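Capítulo 7
La visita técnica como fuente de datos

7.1 Objeto del capítulo

Los capítulos anteriores han tratado la célula de manipulación a partir de su documentación: plano de planta, hoja de características del manipulador, esquema de seguridades y programa. En la práctica profesional, esa documentación llega incompleta o describe una versión anterior del equipo. La visita a la instalación, sea una demostración del proveedor o una jornada de puertas abiertas, permite contrastar lo escrito con lo instalado. Este capítulo establece un procedimiento para preparar la visita, registrar las observaciones y redactar el informe.

Se distinguen dos modalidades. En la visita de demostración, el anfitrión ejecuta una tarea preparada ante un grupo reducido y con un guion cerrado. En la jornada de puertas abiertas, el visitante circula entre puestos, elige dónde detenerse y encuentra tareas en distintos grados de desarrollo. La primera ofrece repetibilidad; la segunda, información sobre las condiciones reales de trabajo. El alumno debe indicar siempre en el informe a cuál de las dos corresponden sus notas, dado que no son comparables sin corrección.

7.2 Caso de referencia

El caso que se emplea a lo largo del capítulo procede de la jornada de puertas abiertas que Vomeck celebró el 6 de marzo de 2019. La organización corrió a cargo de Lies Van Beek, responsable de integración de la empresa. La jornada se dividió en 2 turnos y recibió a 196 inscritos, con un límite de 100 personas por turno. Los asistentes recibieron a la entrada un plano de los puestos y una ficha por cada tarea, con tres campos: objeto manipulado, punto de recogida y punto de depósito.

El puesto elegido es el de manipulación de frascos pequeños sobre mesa. La tarea, denominada Derkach en la documentación interna de Vomeck, se desarrolló junto con el distribuidor Lalunard y quedó definida en diciembre del año anterior. Su interés didáctico reside en la sencillez de los medios: pinza de dos dedos, mesa de trabajo y recipientes sin utillaje específico. Las dificultades que aparecen son atribuibles, por tanto, a la disposición de las piezas y a la percepción.
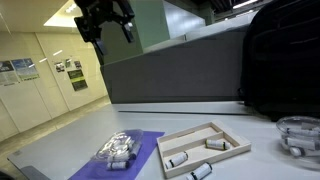
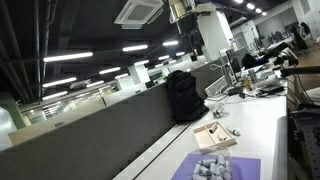
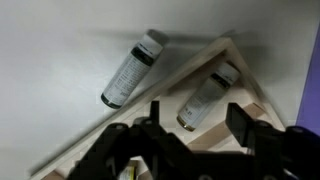
Figura 7.1. Mesa de trabajo con bandeja de madera y piezas cilíndricas.

La primera magnitud que debe anotarse en una tarea de este tipo es la orientación de la pieza en el instante previo al agarre. Un cilindro tumbado admite el cierre de la pinza en dirección perpendicular a su eje, y el error angular tolerable depende del diámetro, de la anchura del dedo y de la separación respecto a los obstáculos próximos. En la tercera imagen de la figura 7.1, los dos frascos están tumbados en diagonal, uno sobre la superficie blanca y otro dentro del marco de madera. Para el primero basta con resolver el ángulo de la muñeca; para el segundo hay que comprobar además que ningún dedo invada el volumen de las paredes durante la aproximación. El alumno anotará ambos casos por separado, aunque la ficha del puesto los agrupe bajo un mismo objeto.

La segunda magnitud es la holgura lateral, definida como la distancia libre entre la cara exterior del dedo abierto y el obstáculo más cercano. Se mide con la pinza en la apertura de aproximación, que no coincide necesariamente con la máxima. Cuando el anfitrión no autoriza la medición directa, se solicita el plano de la bandeja y se calcula la holgura a partir de las cotas, indicando en el informe que el valor es calculado.

La tercera es la iluminación. Los envases transparentes y las superficies brillantes producen reflejos que alteran la segmentación, y una sombra proyectada sobre la mesa puede desplazar el contorno detectado de la pieza. Conviene registrar el tipo de luminaria y su posición respecto al puesto. En la jornada de Vomeck, la ficha no incluía este dato y hubo que pedirlo al personal.

7.3 Documentación previa

Antes de la visita se solicitarán al anfitrión el plano del puesto, el modelo de pinza, el peso y las dimensiones de la pieza y las normas de acceso. Si la tarea utiliza un controlador comercial, se pedirá también la versión del programa. En el caso Derkach, el controlador era un Wostaswood de 2 canales, y la versión instalada difería de la indicada en la ficha. Una discrepancia de esta clase no invalida la observación, pero debe figurar en la primera página del informe.

La hoja de campo se prepara con antelación y no se modifica durante la visita. Las observaciones no previstas se escriben al dorso, con la hora y el puesto. En la sección 7.4 se presenta el modelo de hoja y se explica el llenado de cada campo, empezando por la identificación de la pieza.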